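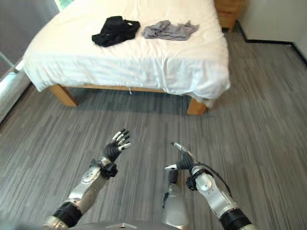
Taritz Flat Bed Sheet, White

Print this page | E-mail to a friend

Taritz is our plain white flat sheet for everyday use. It has no elastic and no pattern, so you can turn it either way on the bed and it goes well with wooden bed frames. The sheet is cut large. On a mattress of normal height it covers the top and hangs down over the sides, and on a low bed you may wish to tuck it in at the foot.

Material: 100% cotton, medium weight
Color: white
Hem: 5 cm at the top, narrow at the other sides
Item number: 127
Packed: one sheet, or box of 12 for guest houses

Washing: Please wash once before the first use. The cotton becomes a little smaller after this, and we have already included it in the size. Dry on low heat. The sheet will have soft creases if you do not iron it, and many of our customers prefer it so. If you want it smooth, iron while it is still slightly damp.

Delivery takes up to 8 working days. For questions about larger orders, please write to Roos Van Leeuwen in our Mirarstead office.

We use cookies to remember your basket. By staying on this site you agree to this. OK | Read more

Related items
Liepiņa pillowcase, white
Liepiņa duvet cover, gray
Heltilthorpe mattress protector
Heltilthorpe wool blanket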